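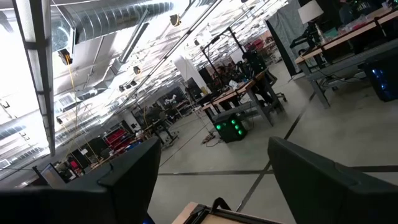
마지막으로 고친 때: 4월 (오검출 분류 항목 보충)

목성 데카미터파 수신 기록을 한 차례 정리했다. 지난 글에서 안테나 설치까지만 쓰고 멈췄으므로 이번에는 수신 체인, 판정 기준, 분류 결과 순으로 적는다. 안테나 치수와 급전선 길이는 지난 글과 같아서 생략한다.

관측 대상

목성은 수십 MHz 이하에서 강한 비열적 전파를 낸다. 상한은 39.5MHz 부근이고, 지상에서는 전리층 때문에 낮은 쪽이 막힌다. 아마추어가 주로 쓰는 구간은 18~24MHz이며 나도 20.1MHz를 중심으로 잡았다. 신호는 수 초 단위로 강도가 오르내리는 L 버스트와 밀리초 단위로 끊어지는 S 버스트로 나뉜다. L 버스트의 초 단위 변동은 상당 부분이 행성간 공간의 플라스마를 지나면서 생긴 섬광이고, S 버스트는 발생원 자체의 성질이다. 오디오로 들으면 L은 파도 소리, S는 자갈 떨어지는 소리에 가깝다는 설명이 흔한데, 판정에는 별 도움이 안 된다. 단파대 잡음 중에도 파도 소리를 내는 것이 많다.

발생 확률은 두 각도로 정리된다. 하나는 지구에서 본 목성의 중앙자오선 경도(CML, System III)이고 다른 하나는 이오의 위상각이다. 위상각은 이오가 지구에서 볼 때 목성 뒤편에 있는 상합을 0도로 놓고 잰다. CML과 위상각을 두 축으로 평면을 그리면 신호가 잘 잡히는 영역이 몇 군데로 모이고, 이를 Io-A, Io-B, Io-C 등으로 부른다. 영역의 경계는 문헌마다 조금씩 다르다. 나는 좁게 잡은 쪽을 썼다. 넓게 잡으면 우연히 겹치는 잡음이 늘어난다.

수신 체인

안테나는 반파장 다이폴 두 개를 위상 결합한 것이다. 그 뒤에 Jevon 대역통과필터, 저잡음 증폭기, Hultix 수신기가 차례로 붙는다. 필터를 증폭기 앞에 둘지 뒤에 둘지는 자주 나오는 질문인데, 이 주파수에서는 앞에 두는 편이 맞다고 본다. 20MHz의 은하 배경 잡음 온도는 수만 켈빈이라 필터의 삽입 손실이 시스템 감도를 거의 깎지 않는다. 오히려 문제는 인접 단파 방송에 의한 혼변조다. 처음에 증폭기를 앞에 두었을 때는 저녁마다 바닥 잡음이 계단 모양으로 올라갔고, 순서를 바꾼 뒤로는 그 계단이 사라졌다.

Hultix 수신기의 자동 이득 조절은 반드시 꺼야 한다. 켜 두면 버스트의 첫머리만 남고 나머지가 눌린다. 설정 메뉴에서 껐는데도 전원을 다시 넣으면 원래 값으로 돌아가는 펌웨어 문제가 있어서, 기록 스크립트가 시작할 때마다 이득 값을 다시 쓰게 했다. 설명서에는 이 내용이 없다.

시각은 GPS 수신기의 1초 펄스로 맞춘다. 강도 기록만 할 거라면 인터넷 시각 동기로 충분하다. 다만 나중에 다른 관측지와 파형을 맞춰 볼 생각이 있다면 처음부터 펄스를 쓰는 게 낫다. 기록 파일을 나중에 보정하는 일은 생각보다 번거롭다.

관측지

집 마당은 인버터 잡음 때문에 포기했고 Boonchu 쪽 공터를 쓴다. 전선이 지나가지 않고 남쪽 시야가 트여 있다. 단점은 습도다. 커넥터 하나가 부식되어 정재파비가 서서히 나빠졌는데, 은하 배경의 일변화 곡선이 전체적으로 내려앉는 것을 보고서야 알았다. 그 뒤로는 매달 같은 항성시의 배경 수준을 비교한다. 별도의 잡음원 없이도 할 수 있는 간단한 점검이다. 전리층 흡수의 영향을 줄이려면 자정 이후 값만 써야 한다.

판정 기준

이번에 정리한 기록은 63일 밤 동안 얻은 309개 구간이다. 여기서 구간이란 배경 중앙값보다 3dB 이상 높은 상태가 정해 둔 시간 이상 이어진 부분을 말한다. 전부 자동으로 잘라 낸 것이고 사람 손은 들어가지 않았다. 이후 다음 순서로 걸러 냈다.

- 목성의 고도가 낮을 때 나온 구간은 제외한다.
- 대역 안에서 폭이 매우 좁은 신호는 제외한다. 방송이나 통신의 반송파다.
- 전원 주파수의 정수배로 반복되는 펄스열은 제외한다.
- 전 대역에서 동시에 튀고 곧바로 꺼지는 것은 번개로 본다.
- 남은 것의 동적 스펙트럼을 Udcombe에 올려 주파수 편이를 확인한다.

Udcombe는 동적 스펙트럼을 겹쳐 보는 무료 프로그램이다. 색상표를 로그로 바꾸는 기능이 있어 약한 버스트를 찾기 편하지만, 시간축 눈금이 구간 시작이 아니라 중앙을 가리키므로 값을 옮겨 적을 때 주의해야 한다. 나는 이것을 모르고 초기 기록의 CML을 전부 조금씩 틀리게 적었다. 목성의 자전 주기가 9시간 55분 남짓이므로 시각이 10분 어긋나면 CML은 6도가량 어긋난다. 영역 경계 근처의 구간은 이 정도 오차로도 소속이 바뀐다.

빛이 오는 시간도 넣어야 한다. 거리에 따라 33분에서 54분 정도까지 변한다. 예측표가 이미 지구 수신 시각 기준인지, 목성 기준인지 확인하지 않고 한 번 더 빼는 실수가 흔하다. 내가 쓰는 계산식은 지구 기준이고, 따로 보정하지 않는다.

결과

위 절차를 모두 통과한 구간은 52개였다. 그중 가장 많은 것이 Io-B 영역이었고 S 버스트가 뚜렷하게 보인 것도 대부분 이쪽이다. Io-A는 L 버스트가 중심이었다. Io-C는 적었는데, 내 관측지에서 해당 조합이 야간에 돌아오는 횟수 자체가 적었으므로 발생률이 낮다고 말할 근거는 되지 않는다. 발생률을 따지려면 검출 수를 그 영역을 관측한 총시간으로 나누어야 하고, 지금 표본으로는 오차 막대가 값보다 크다. 다음 충 무렵까지 모은 뒤에 다시 계산할 생각이다.

어느 영역에도 들지 않는 구간도 있었다. 이오와 무관한 성분이 실제로 존재하므로 무조건 잡음으로 돌릴 수는 없다. 이런 구간은 따로 묶어 두고 판정을 보류했다. 통계에는 넣었다가 뺐다가 하지 않고 별도 열로 표시한다.

걸러진 쪽의 내역을 보면 단파 통신이 가장 많고, 그다음이 번개, 전원 잡음 순이다. 태양 전파 폭발로 보이는 것도 있었다. 해가 지기 전의 구간에서 나왔고 고주파에서 저주파로 빠르게 내려가는 모양이 III형과 맞았다. 목성 신호도 주파수 편이를 보이지만 영역에 따라 방향이 다르고, 좁은 대역만 보면 기울기를 구분하기 어렵다. 2MHz 폭 기록으로는 여기까지가 한계다.

남은 작업

우선 편파를 분리해 보려고 한다. 북반구 쪽 발생원은 우원편파, 남반구 쪽은 좌원편파가 우세하므로 두 다이폴을 직교 배치하고 90도 하이브리드로 결합하면 Io-A와 Io-C의 구분이 쉬워진다. 하이브리드의 진폭 불균형을 먼저 재야 한다. 코어는 감아 두었고 측정은 하지 않았다. 기록 스크립트의 배경 추정도 고쳐야 한다. 지금은 이동 중앙값을 쓰는데 폭풍이 길게 이어지면 중앙값이 신호를 따라 올라가서 뒷부분이 잘린다. 창 길이를 늘리면 해결되지만 새벽에 전리층이 바뀌는 속도를 따라가지 못한다. 전날 같은 항성시의 배경을 기준으로 쓰는 방식을 시험하고 있다.

인쇄하기 | 이메일로 보내기

댓글

익명: 필터를 앞에 두면 낙뢰 유도에도 조금 유리합니다. 가스관 피뢰기는 어느 위치에 넣으셨나요?

글쓴이: 급전선 인입부, 필터 앞입니다. 접지봉까지의 선은 가능한 한 짧게 했습니다.

방문자: Udcombe 시간축 문제는 환경설정의 '구간 기준점'에서 바꿀 수 있습니다. 기본값이 중앙으로 되어 있습니다.

글쓴이: 확인했습니다. 바꾸면 예전에 저장한 주석 위치가 밀리네요. 새 기록부터 적용하겠습니다.

지나가다: 전날 배경을 기준으로 쓰면 전날 밤에도 버스트가 있었을 때 곤란하지 않나요. 저는 며칠 치의 하위 사분위수를 씁니다.

이 블로그는 방문 통계와 댓글 기능을 위해 쿠키를 사용합니다. 계속 이용하시면 쿠키 사용에 동의하신 것으로 간주합니다. [동의] [설정]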